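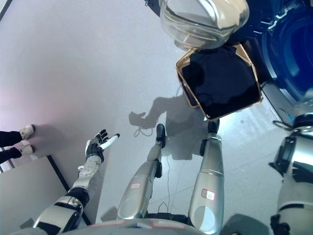
3.2 Edges and how people stand near them

I'll admit I went into this part of the study thinking the height of a platform would be what mattered most. I'd spent most of December at the Urbridge hall watching people step up and down, and I kept writing "too high?" in my notebook. Then I read my notes back and saw how often I'd written about color instead (pages and pages of it!).

A pale platform next to a light gray floor doesn't give your eyes much to go on. The thin black strip along the border in Figure 1 does a lot of the work there, and I got very fond of strips like that one. You can stand up on the pale part in white sneakers and still have a clear dark line marking where it stops. At Cludbridge the platforms had no strip at all, and 13 of the 32 visitors I talked to told me they'd felt for the edge with a foot before stepping down.

Lighting muddies this a bit. Colored light, even a faint pinkish violet on the floor like in Figure 1, changes how two pale surfaces compare, and my meter readings jumped around whenever I moved into a tinted patch. I ended up taking eight readings per edge and using the middle value. The full set is in the appendix, along with the sketch plans for both halls.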